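Notes from the Reading Room: Mindholm Library's Spring Open Day
4 min read

The Mindholm Library will hold its spring open day in April, with doors opening at 10:00 a.m. and the last session ending at 4:30 p.m. I have been asked by several readers of this blog to set out the arrangements in one place, as the printed notice gives only the opening times and the programme has grown a good deal this year.

Admission is free and no ticket is needed for the main hall. Residents of Plestitz are also welcome, whether or not they hold a Mindholm card, and those who wish to join on the day may do so at the front desk. Proof of address is required for a full card. A visitor's card can be issued without it, although it does not permit the borrowing of reference volumes or local maps.

The morning is given over to younger readers. Nyokabi Minja will read from her picture books at 10:30 a.m. in the children's corner, and will repeat the reading at 11:45 a.m. for families who arrive later. Children must be accompanied by an adult throughout. There will be a craft table beside the large-print shelves – paper, glue and blunt scissors are provided – and completed bookmarks may be left for display or taken home.

At 1:00 p.m. Svend Oddsson will speak on the history of the Negri collection, which came to the library in 118 boxes and has taken many years to put in order. The greater part consists of letters, parish notices and trade ledgers. A small selection will be shown in the glass cases upstairs, including two ledgers that have been rebound and can now be opened flat. The upstairs room holds 60 people. Those who wish to attend should give their names at the desk during the week before the event, and any places not taken by 12:45 p.m. will be released.

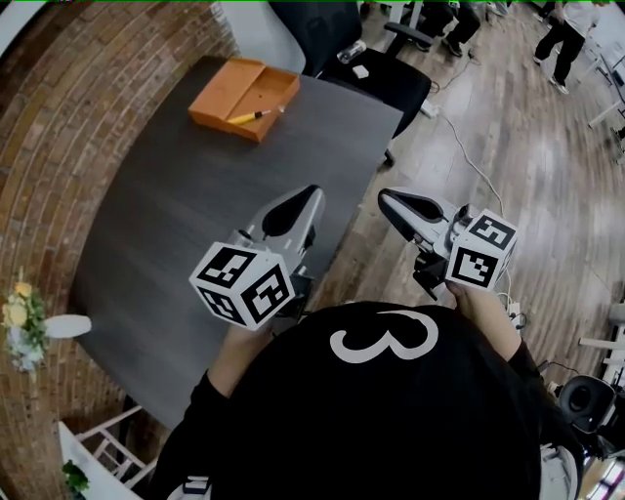 The used book sale will again be held in the lower corridor, and it remains the principal means by which the library pays for new stock. Last spring it raised 2,000, all of which was spent on large-print fiction and the new shelves for the language section. Donations are accepted until the end of the week before the open day. Books should be clean, complete and free of damp, and we regret that encyclopaedias and recorded television series cannot be taken. Sorting will follow the numbered system used last year, with each category given its own table and a plain numeral of the sort one sees on team clothing, such as the large white 3 on a black top, which can be read from some distance. Table 3 will be crime and thrillers, as before. Paperbacks are priced individually inside the front cover.

Guido De Luca will be available in the study area from 2:00 p.m. to help readers with the online catalogue. Many members still prefer to ask at the desk, and they remain free to do so, but the catalogue now allows reservations and renewals to be made from home. Readers should bring their card number and, if they have one, the letter containing their passcode. Anyone who has mislaid the letter can have a new passcode issued on the spot.

The last session is a discussion of Sveva Leone's novel Letance, beginning at 3:15 p.m. The author will not be present, but has kindly sent a short letter to be read at the start. I finished the book over the winter and found the second half stronger than the first – the chapters set at the ferry office are particularly good. The library holds 5 copies, all of which are on loan at the time of writing, and the waiting list is open.

Visitors arriving by car are asked to use the market car park and to leave the spaces by the side door for those with limited mobility. The lift is in working order. Hot drinks will be served in the foyer, and may not be taken upstairs or into the study area.

Enquiries about the programme should be addressed to Nazareno Sala at the front desk. Normal borrowing will continue all day, and items due back on the date of the event may be returned the following morning without charge.

14 shares | 6 comments

Contact | Copyright Notes from the Reading Room | Back to top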